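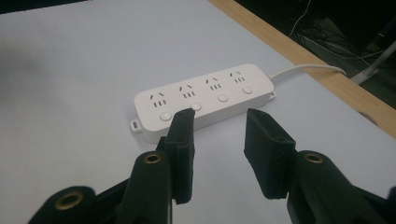
5 桌面插座的摆放、接线与固定

本章适用于随Skekon书桌配套供货的Tresinura四位排插。排插可以直接放在桌面上使用，也可以用螺钉固定在桌面或桌板下方。单独购买排插、自行安装在其他家具上的用户，可跳过5.3中关于桌板预留位置的内容，其余部分同样适用。

开始之前请先完成第4章的桌架调平。桌架没有调平时不要走线，调整桌脚会改变桌沿到地面的距离，已经理好的电源线需要重新放松。

5.1 各部分名称

本章使用下列名称。

插孔组：排插顶面共四组，沿长度方向排成一行。每组上方为三极插孔，下方为两极插孔。

分控按钮：每组插孔一个，位于该组插孔旁、靠近长边的一侧，控制与其对应的那一组插孔。

固定耳：排插两端各一个，带长孔，用于穿螺钉。

出线端：电源线引出的一端。本章提到“左”“右”时，均以使用者面对排插、按钮靠近自己、出线端在右手边为准。

铭牌：贴于排插底面，标有额定电压、额定电流和最大功率。固定之后铭牌不容易看到，建议在安装前将铭牌内容抄在本手册封底的空白处。

5.2 安装前检查

1. 将排插从纸盒中取出，撕去底面的保护膜。保护膜为透明薄膜，四角稍厚，从任意一角揭起即可。

2. 检查外壳有无裂纹，固定耳有无缺口。固定耳断裂的排插仍可放在桌面上使用，但不得用螺钉安装；外壳有裂纹的排插一律不得通电。

3. 解开电源线的扎带，把线放直。电源线全长2米。折痕较深的地方用手顺几次，不要用热风加热。

4. 在不接通墙面电源的情况下，把四个分控按钮各按几次，确认按下和松开都没有卡滞。

5. 核对墙面插座。墙面插座应为带接地的三极插座，且安装牢固、面板无松动。插头不得锉改，也不得用转换头接入两极插座。

6. 清点附件袋。袋内有固定螺钉、垫片、Parsa理线夹和一张定位纸板。使用粘贴方式安装理线夹的用户，另需准备桌面清洁布。

注意：排插外壳有轻微划痕属于表面问题，不影响使用。需要更换的，请自收货起14天内联系销售处，并保留纸盒和附件。

5.3 选择位置

排插放在哪里，主要看常用电器在桌上的位置，以及墙面插座离桌子有多远。下面给出三种常见摆法。

摆法一：放在桌面后部

适合台灯、显示器、打印机等长期插着的设备。排插长边与桌面后沿大致平行，按钮一侧朝向使用者。排插与后沿之间留出55毫米，供电源线转弯。电源线从出线端引出后自然弯向后沿，再垂到桌下。

摆法二：斜放在桌面一侧

适合需要经常插拔充电器的用户。排插的一端靠近手边，出线端朝向桌沿，线从桌沿垂下。斜放时线的转弯比较缓，不必压出直角。斜放的排插一般不打螺钉，换位置比较方便，但拔插头时应按住外壳。

摆法三：装在桌板下方

适合桌面需要完全腾出来的用户，例如裁剪、绘图或者摊开大幅图纸。Skekon书桌的桌板下方靠后处印有两个十字标记，与定位纸板上的孔对应。装在下方以后，插孔朝下，较重的电源适配器不能直接插在排插上，应放进理线槽内，或使用带线的适配器。

无论采用哪种摆法，都应遵守以下各条。

不要放在窗台下沿、空调出风口正下方以及加湿器旁边。

不要放在花盆、鱼缸、水杯经常停留的位置。桌上有水壶的，排插应与水壶分在桌子的两侧。

不要放进抽屉，也不要用桌垫、毛巾、文件盖住。

不要让排插悬在桌沿外。固定耳也要完整地落在桌面上。

墙面插座与桌子后沿的水平距离近1000毫米时，2米的线在桌下留下的余量已经不多，请先试放，再决定是否打螺钉。距离更远的，请移动书桌。不得用另一只排插接长。

5.4 在桌面上放置（不打螺钉）

1. 用干布擦净桌面。桌面刚用湿布擦过的，等水迹完全干了再放。

2. 把排插放到选定位置，用手轻压两端，检查是否放平。白色桌面上的细小颗粒不容易看见，可以用手掌抹一遍。

3. 把电源线从出线端理顺，沿桌面引向桌沿。线在桌面上应平躺，不应拱起。出线处的第一个弯要放大一些，手指能轻松伸进弯的内侧为宜。

4. 让线从桌沿自然垂下。木质桌沿如果有毛刺，先用细砂纸顺着木纹轻轻打磨，再把线搭上去。

5. 在桌沿内侧或桌板下方装一个理线夹，夹住电源线。夹子只用来防止线滑动，不要夹得变形。

6. 坐到平时使用的位置，伸手试按每个按钮。按最远的一个按钮时如果需要起身，把排插往近处移，或者改成斜放。

说明：桌面放置方式下，排插可能随插拔动作移动。如果一天要插拔多次，建议采用5.5的方法固定。

5.5 用螺钉固定

固定前必须将电源插头从墙面插座拔出，并拔下排插上的全部电器插头。

所需工具：十字螺丝刀、铅笔、直尺、手钻或锥子。桌面为玻璃、石材或金属的，不适用本节。

1. 把定位纸板贴在选定位置，纸板上印有“出线”字样的一端对应排插的出线端。

2. 用铅笔透过纸板上的孔在桌面上做标记，取下纸板，再用直尺核对标记与桌沿的距离。定位纸板受潮后会略微伸长，如果纸板有明显的波浪，请直接用排插的固定耳画线。

3. 在标记处打引孔。引孔深度不得穿透桌板。没有手钻的，用锥子扎出浅孔也可以，但拧螺钉时需要多用一些力。

4. 吹净木屑，把排插放回原位，使两端固定耳的长孔对准引孔。

5. 放上垫片，先将两颗螺钉都拧入一半，不要一次把一端拧到底。

6. 沿长孔方向微调排插，使其与桌沿平行，或者调到需要的角度。

7. 交替拧紧两颗螺钉，感到垫片贴住固定耳即停。

注意：固定耳为塑料件，拧得过紧会开裂，裂纹往往从长孔的一端开始。禁止使用电动螺丝刀完成最后的拧紧。

注意：只能使用附件袋内的螺钉。更长的螺钉可能穿出桌板，更粗的螺钉会撑坏长孔。螺钉丢失的，可向销售处索取，不需要寄回排插。

装在桌板下方时，请先将书桌上的物品全部移走，由一人托住排插，另一人拧螺钉。不建议把书桌翻过来安装，桌架与桌板的连接处不能承受侧向重量。

拆下排插时按相反顺序操作。留在桌面上的引孔可用Braltberg木蜡棒填平。填补前把孔口的毛边压下去，蜡棒颜色宜比桌面稍浅，填好后用软布擦去多余部分。

5.6 桌下走线

电源线从桌沿垂下以后，到墙面插座为止，需要固定在合适的路线上。垂在腿边的线容易被椅子带到，也容易被吸尘器碰到。

1. 从桌沿开始，沿桌板下表面将线引到最近的一条后桌腿。

2. 在桌板下表面装理线夹。粘贴式理线夹的位置要先擦净、晾干，撕去背纸后压紧，不要马上挂线，当天贴好、次日再挂比较稳妥。

3. 将线顺着后桌腿的内侧向下。桌腿上的理线夹开口应朝向桌子内侧，这样坐在桌前看不到夹子，换线也不必挪动桌子。

4. 到接近地面处，把线引向墙面插座。线与地面之间可以有少许空隙，不要绷紧。

5. 多余的线在桌板下方折成松散的长圈，用布质扎带固定。不要绕成紧密的小圈，不要打结，也不要使用金属丝捆扎。

6. 把桌子轻轻向前推拉一次，观察插头处是否受力。插头处的线应始终是松的。

走线时应避开以下位置：桌架横梁与桌板之间的缝隙、抽屉滑轨、升降机构的活动部分、暖气片和地毯下方。

家中有幼儿或宠物的，地面一段应加装线槽，桌下的线圈放在手够不到的高度。线槽不随产品供应。

升降款书桌：请将桌面升到最高，确认线仍有余量，再降到最低，确认线没有堆在地上。两次检查都应在插头未接入墙面插座时进行。升降款书桌的电源线不要固定在外层桌腿上。

5.7 通电

1. 将四个分控按钮全部置于关闭位置。

2. 将电源插头完全插入墙面插座。插头与面板之间不应露出金属部分。

3. 把电器逐个插到排插上。三极插头插入上方插孔，两极插头插入下方插孔。插不进去时检查方向，不要左右摇晃硬插。

4. 按下对应的分控按钮，电器应能正常工作。

5. 对其余各组重复上述操作。

6. 使用片刻后，用手背轻触排插外壳和墙面插头。有明显发热的，按5.10处理。

同一组的三极插孔与两极插孔由同一个按钮控制。两个孔上都插有电器时，按一次按钮，两个电器同时通断。需要分别开关的电器，应插在不同的组里。

5.8 插头的安排

排插上各组的功能相同，怎样排列由使用者决定。下面是我们建议的做法。

离出线端最远的一组，也就是最左边的一组，留给手机或平板充电器。这一组离线最远，插拔时不会碰到电源线。采用摆法二的，可将离手最近的一组留作此用。

中间两组适合台灯和显示器。台灯自身带开关的，分控按钮可以长期保持接通，离开几天时再关。

出线端旁的一组适合不常插拔的设备，如打印机或路由器。路由器需要整夜通电的，可在对应按钮旁贴一张小标签，以免误关。标签不要贴在插孔上，也不要盖住按钮与外壳之间的缝隙。

体积大的电源适配器会挡住相邻的插孔。有这类适配器时，把它插在最边上的一组，机身朝外。两个大适配器分别放在两端。

功率的计算方法：把同时使用的各电器的功率相加，总和不得超过排插铭牌所标的最大功率。电器的功率一般标在底部或适配器背面。不要把四组插孔理解为四倍的功率，铭牌上的数值是整只排插的数值。

下列电器应直接接墙面插座，不要接在排插上：电暖器、电热水壶、电吹风、空调、微波炉、电熨斗。

警告：禁止把另一只排插或带插孔的转换器插在本排插上。

5.9 日常使用与清洁

拔插头时捏住插头本体，另一只手按住排插外壳。不要拉线。

不用的组关闭按钮。全部不用时，关闭所有按钮后从墙面拔下插头。夜间打雷时同样处理。

外出较久，请把桌上的充电器一并收起，只留排插在桌面上。收起的充电器应等凉了再卷线。

清洁步骤如下。

1. 从墙面插座拔下电源插头，再拔下所有电器插头。

2. 用干燥的软毛刷扫去插孔周围的灰尘，刷的时候将排插侧过来，让灰尘落在外面。已固定的排插可用吸尘器的小刷头吸。

3. 用拧得很干的布擦外壳和电源线。白色外壳上的铅笔印可用橡皮擦去，橡皮屑随即扫走。

4. 按钮周围的缝隙用干棉签清理一圈。

5. 放置至完全干燥后再通电。

不要使用酒精、汽油、去污粉或百洁布。光滑的外壳经粗糙物擦过以后会发乌，这种情况不能修复。不要向插孔喷任何液体，也不要用牙签、回形针等物伸进插孔清灰。

每年8月至少检查一次电源线经过桌沿的一段。天气热、湿度大，桌沿处积的灰容易粘在线上。检查时把线从理线夹中取出，擦净，看表皮有没有压痕或磨损，再放回去。有压痕的，把线稍微移动一点，避免一直压在同一个位置。

5.10 常见情况的处理

某一组没有电，其他组正常

检查该组的分控按钮。把该组的插头换到另一组再试。换组后工作正常的，停止使用没有电的那一组，并联系销售处。

四组都没有电

检查墙面插座是否有电，插头是否插到底。墙面插座连接其他电器正常而排插仍无电的，停止使用。

按钮按下后不回弹

断电后用干棉签清理缝隙。清理后仍不回弹的，不要撬按钮。

插头插入后松动

先用另一个插头试。只有一个插头松动，多半是插头磨损；多个插头在同一孔内都松动的，该孔不得继续使用。

外壳或插头发热

立即关闭按钮，拔下墙面插头，重新计算功率。功率没有超出铭牌数值仍然发热的，整只排插停止使用。

液体洒在排插上

先切断室内该回路的电源，再拔墙面插头，不要用湿手操作。洒过液体的排插即使晾干也不要再用。

理线夹脱落

撕净残胶，换一个位置重贴。旧胶不能重复使用。桌板下表面未上漆的，请改用螺钉式理线夹。

固定后的排插有轻微晃动

断电后检查垫片是否放正，再交替拧紧两颗螺钉。引孔已经松大的，把排插向旁边移开一段，重新打孔，旧孔按5.5末尾的方法填补。

任何情况下都不要自行拆开外壳。外壳被打开过的排插不再享受保修。

5.11 移动书桌时

1. 关闭全部分控按钮，从墙面拔下插头。

2. 拔下各电器的插头，将电器从桌上移走。

3. 把电源线从桌腿上的理线夹中取出，收到桌板下方，用布质扎带扎好，插头不要拖在地上。

4. 未打螺钉的排插一并取下，单独放置。

5. 两人抬桌，手扶桌架，不要以排插或电源线作为着力点。

6. 到位后按5.6重新走线，再按5.7通电。

书桌换到另一面墙时，墙面插座可能到了另一侧，电源线的出线方向也要跟着改。此时应将排插掉转，让出线端朝向墙面插座一侧，不要让线在桌面上横穿过来。掉转后按钮一侧会朝向墙，需要把桌上的物品重新安排，留出伸手按按钮的地方。

5.12 与其他章节的关系

桌板下方同时安装键盘托架的，先装托架，后装排插，见第6章。

选装Parsa理线槽的，理线槽的安装见第7章，槽内可以放电源适配器和多余的线，排插本身不要放在槽内。

桌面边缘的保养和木蜡的使用见第9章。

本章修订日期：2018年4月15日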